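Findimora Wire Rail Basket, black, and the matching wall basket in white
Reviewed March 19, 2026

I didn't want to like these, and for the first couple of weeks I didn't. Wire baskets are one of those things every store sells, and the price gap between the cheap ones and the nice ones is hard to explain once you have both in your hands. Findimora sits toward the upper end. The product page talks a lot about "reclaiming your walls." My walls were doing fine.

What I was after was a place for snacks and small packets that wasn't the tabletop. I bought the black basket, the kind that hangs off a horizontal rail, and then the white one with compartments, which mounts on the wall. I already had an Urkthorpe basket from years back to compare them with, so I wasn't going in blind.

The hanging one first. It comes in a flat box with far too much cardboard and a sheet of instructions that covers 5 languages and manages to be vague in all of them. Hooks go over the rail, basket hangs from hooks. Fine. The drawing has the hooks facing one way and the text says the other. I tried both. Facing back is right, or at least the basket sits flatter like that.

The finish is decent. I looked for rough ends on the mesh, having scratched my knuckles on the Urkthorpe more times than I care to remember, and found one spot on the bottom corner. A few strokes with a nail file took care of it. Should I have to file a new basket? No.

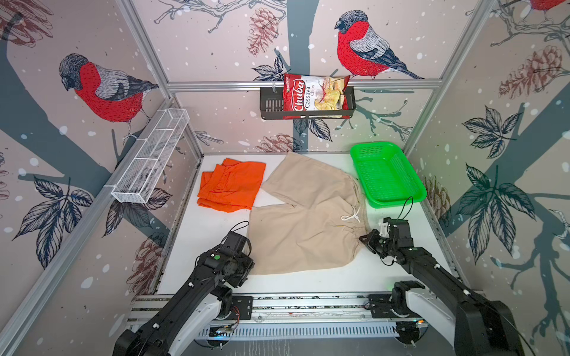
Tall, light things are where the black basket earns its keep. A bag of cassava chips stands upright in it and you can read the front without pulling it out, and my old basket never managed that with anything floppy. Chuba is what I've been keeping in there. Put in two half-empty bags, though, and they slump into each other, and you're back to digging. The maker claims it holds up to 10 pounds. I haven't tested that and don't plan to. Anything heavy belongs on a proper shelf, whatever the box says.

Now the white one, which I like less. The compartments are open and a fixed size, and I have yet to find the household object they were designed for. Tea boxes go in at a slant. Seasoning packets fall over. Envelopes are all right, but I don't keep envelopes next to the food. I've filled it and cleared it out again three times. If the dividers lifted out I'd be much kinder about it, but they don't.

Mounting it was also slower than promised. "Minutes" according to the page; it took me the better part of an hour, much of that spent trying to get it level on a wall with patterned paper. Birds and branches give you nothing to line up against. Use a real level, and put tape down before you mark anything. Wallpaper doesn't forgive a second try. I do think white was the right pick over a pale print, for what it's worth. The black stands out more, and some people will prefer that.

Cleaning is the usual story with mesh. Crumbs go through, so they end up on whatever is underneath, and dust sticks to the wires. A damp cloth does it. I was told by the store's chat that the coating is dishwasher safe, and the leaflet says hand wash only. I went with the leaflet.

Compared to the others: Rirano makes a rail basket that's cheaper and, as far as I can tell from handling it in the shop, a bit flimsier at the hooks. Mallet's costs more and has a solid bottom, so no crumbs. If I were starting over I'd look hard at the Mallet. There's supposed to be a new Findimora version in April with removable dividers. I'll believe it when I see one.

Black rail basket: 3 out of 5. Buy it on sale.
White wall basket: 2 out of 5. Measure your stuff first, then measure it again, and check the return policy, which in my case didn't cover anything that had already been put up on a wall.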